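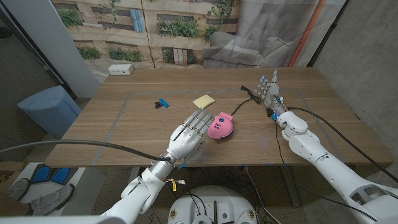 Why are the net samples from Umside coming up with so many undersized fish when the mesh is the right size?

Most likely the mesh closes up under load, so a panel that measures fine on the bench is a good deal tighter once it's being hauled with weed and mud in the bag.

3 July 2022, gear bench, Orndale

That's my best guess so far anyway, and I'm writing it down before I talk myself out of it. I've had the Umside seine on the long hooks since Friday evening and I keep going back to it. Dry and slack, the mesh gauge drops in nicely all along the bag. Hang the weights on and the diamonds pull long and skinny, and the gauge stops dead. I did it over and over on the same row because I didn't believe it (also my thumb was in the way the first time, ignore the pencil note on the tag).

The last Umside haul was 1218 fish in the tally book. I haven't split it by length yet, the sheets got damp and two of them are stuck together. Left them under the big atlas to flatten. If anyone needs the atlas, please lift it straight up!

For comparison I pulled out the old November sheets from the Orndale landing. Total there was 2858, but that was a different net and a lot more hauls, so don't go putting those two numbers side by side on a slide. What I wanted was the shape of it, and the shape is different. Orndale in November has a decent hump of middle-sized fish and not much at the small end. Umside is heavy at the small end, you can tell just from running your eye down the column.

Things it could be besides the mesh closing:

Season. Of course there are more little ones about in early summer. I can't rule this out with what we have, and a November haul at Umside with the same net would help a lot.

Place. The Umside crew set close in by the reeds and the little ones love it in there. I asked them to try one set further out and they said sure, in the voice that means maybe.

Weed. The bag came back to me with a mat of it still wound into the bottom end, and it took most of Saturday morning to pick out. With that much green stuff in there the mesh size hardly matters, nothing is getting through.

So, the square mesh panel. The idea is simple enough: turn the netting so it hangs on the bar and the holes stay open when you pull. I cut one from the Holtico twine we had left over and laced it into the top of the bag, just ahead of the end. 400 meshes in the panel, which is smaller than I wanted, but that's all the netting there was. Lacing it in was slow. The bar-cut edge doesn't match up with the diamond edge, so you have to take up slack as you go, and I got a pucker on the left side that I undid and then got again in exactly the same place. It's still there a bit. I think it'll pull out with use.

Hung the weights again with the panel in. Gauge goes through the panel fine under load, still stops in the diamond netting on both sides of it. So the bench part works, for whatever the bench is worth. Fish don't swim through a gauge.

One worry: the knots. The Holtico stuff is slippery compared with what we usually buy and a couple of them crept when I leaned on the net. I've doubled the ones along the seam. Please don't trim the tails short, I know they look messy.

The Fu net (the short one with the green head rope) has the same kind of bag, so if the panel does any good at Umside it should go in that one next. The crew there have been asking for something since spring. They'd like it to cost nothing and lose no big fish, and I told them I'd like that too.

To do this week:
Unstick the tally sheets and do the lengths.
Order more twine, the old kind if they have it.
Ask Umside for 2 hauls with the panel open and 2 with it covered over, same spot, same day if the wind lets them.
Find the other mesh gauge. It was in the blue tin and now the blue tin has fish hooks in it.

Measured the head rope too while it was up. It has stretched again. Will write that up on the next page, my hands smell of tar and I want lunch.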